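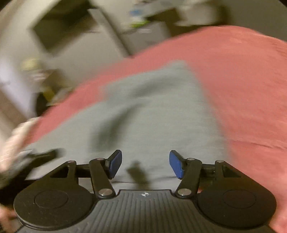
Catalog page 40

Kernar Wool Felt Underlay

Kernar is a dense wool underlay for rugs on hard floors. It is made for Sepp by the mill in Stukthorpe, and we have it in our store since September. Many customers ask for something which does not smell of rubber and does not leave yellow marks on an old floor. For them this is the one we suggest.

The felt is needled on both sides, without glue. It lies flat after one night if you unroll it in a heated room. You can cut it with normal household scissors, but please cut from the back, where the weave is easier to follow. We advise to make the underlay a little smaller than the rug on every side, so the border of the rug falls down to the floor and nobody trips.

Sizes and order numbers
Runner, width 90 cm, sold by the meter – order no. 998
Full roll, width 90 cm, length 40 m – order no. 1646
Color: natural gray. The shade is different from one delivery to the next, so order all pieces for one room together.

Care
Vacuum without the brush. Do not wash in the machine, the felt will shrink. Small spots can be cleaned with cold water and a white cloth. If the rug is heavy, turn the underlay once a year.

Not suitable for stairs, or for floors with heating cables under thin vinyl. For stairs please look at the Prevutley pads, which are sold in pairs with their own fixing strip.

Cut pieces cannot be returned. Full rolls we take back if the paper band is still closed – the customer pays the shipping.

Prices on this page are valid from Apr 10, 2020.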